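Can a machine do the chores yet? Project report, second draft

Question we started with: could a two-finger gripper do the dull jobs in a house or a small shop. Putting books back on a shelf, tidying offcuts, wiping down, that sort of thing. Short answer, some of it, slowly.

Background
Zirstead (the shop we talked to) sells books and craft supplies, about 900 items on the floor. Closing up means putting everything back where it belongs. The manager would pay for a machine that did only that. At home it's the same problem but with less room and more clutter.

We read up on two systems. Praston is arms on a fixed bench, good at repeats, no use if the shelf moves. Irnia learns from people doing the job with a gripper in their hand, so nobody has to write out every movement. We went with the second idea for our own tries and called our setup Vlad, for no good reason.

What we did
118 tries in December, all on a white tabletop. Paperbacks and strips of wood mostly. Each try was pick up, move, put down. Time limit 50 seconds.

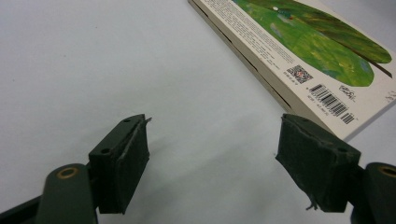 Book lying flat in the first one, grooved wood strip in the second.

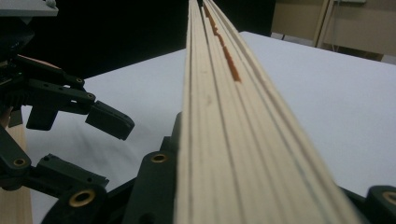
What we found
Books are harder than they look. Flat on a table there is nothing to get under, and a thick one is nearly too wide for the fingers to go round. People slide it to the edge without thinking. A machine has to be shown that, and then it does it when it doesnt need to.

Wood strips went better. Long and thin, easy to get hold of, but a bad grip near one end and the whole thing swings. Grip in the middle fixed most of it.

Pad covering matters more than we thought. Should of written down the wear from the start, we only began noting it halfway.

Speed is the real problem. Anyone in the shop clears a table while the machine is still lining up its first go.

Still to do
- wiping, not started
- soft things (tea towels, bags), only 2 tries so far, both dropped
- ask Zirstead how many mistakes per evening they would put up with
- redo the timings table, columns are in the wrong order
- compare with Praston properly, at the moment its just from their leaflet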